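## 3. Rules for Bench-Top Grasping Trials

The rules in this section apply to all trials in which a multi-fingered hand takes objects from an open container on a fixed table (Figure 1).
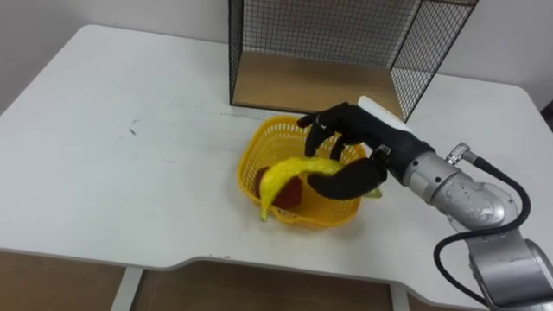

### 3.1 Scope and source of the rules

Figure 1. A black-covered robotic hand closing on a banana-shaped object in a perforated yellow basket. A wire mesh cage stands behind the basket.

The rules were drawn up at the Geltoveck site and later adopted, with small changes, at Sistside. The first draft was written by Kubiak as a set of notes for new operators. Sepp rewrote these as numbered clauses, each with one requirement and one method of checking it. Clauses that could not be checked by a second person at the bench were removed. The version described here is dated 21/03/2023 and contains 20 clauses. Only those that bear on the results in Section 4 are discussed.

The rules do not replace the risk assessment for the arm or the instructions of its maker. They cover the period between the end of the start-up check and the release of the arm to its rest position. Maintenance, recalibration and software changes fall outside this period and are recorded in a separate log.

### 3.2 Layout of the work area

The container must stand wholly on the table, clear of the front edge, with open space on the side from which the arm approaches. A table with a curved or cut-out front edge is allowed, but the distance from the container to the edge is then taken at the nearest point of the curve and not at the corners. Early records from Sistside used the corners and had to be corrected.

Other fixtures may stay on the table during a trial if they are part of the task or if moving them would disturb the setup. An open wire structure placed behind the container, as in Figure 1, counts as a fixture. Its position must be entered on the trial sheet. Thin mesh is a known source of poor depth readings, and the operator must therefore compare the measured and modelled positions of its top edge before the first motion of a session. If they disagree by more than the agreed limit, the session does not start.

Existing marks and scuffs on the table surface are not to be used as position references. Two trials at Geltoveck were repeated after a mark used for this purpose had been partly cleaned away.

### 3.3 Cables

Any cable that leaves the arm near the wrist must be able to follow the full range of wrist motion without pulling on its connector. A free loop is permitted. The loop must not pass between the hand and the container at any point on the planned path, and the operator checks this by moving the arm through the path at reduced speed before objects are loaded. Fixing the loop to the arm with tape is not accepted as a permanent measure.

This clause led to more discussion than any other. Sepp preferred a closed sleeve along the whole arm, on the ground that a free loop can catch on fixtures at the side of the table. Kubiak noted that the sleeve tested at Geltoveck added stiffness at the wrist and changed the force readings. The present wording allows either arrangement, provided that the choice is stated with the results. The two are not to be mixed within one test series.

### 3.4 Hand covering and contact

Where the fingers are covered, the covering is treated as part of the hand. It must be inspected before each session for tears, loose seams and folds at the joints. A replaced covering starts a new series, even if the replacement is of the same type, and the contact limits are set again.

For a downward grasp into a container, the fingers may pass over the far rim. Contact between a finger and the rim is recorded as an event but does not end the trial. Contact that shifts the container does end it. The distinction was introduced after a review of 1,589 trial records, in which the two cases had been entered under a single code. Of these records, 137 could not be assigned to either case afterwards and were left out of the analysis.

### 3.5 Objects

Objects may touch or partly cover one another in the container. When the target lies on top of a second object, the sheet must name both. Object names follow the Chauhan list, which gives one plain term per item and does not allow synonyms. Objects with a glossy or uneven surface are wiped with a dry cloth between series, as traces of dust were found to alter grip in the November tests.

### 3.6 Stopping and reporting

Any person present may stop a trial, and no reason needs to be given at the time. The reason is entered on the sheet once the arm is at rest. A stopped trial keeps its number and is not run again under the same number. Sheets are stored in the Nokon archive together with the path file and the force log, and a record that lacks any of these is marked incomplete and takes no part in the success rates given in Section 4.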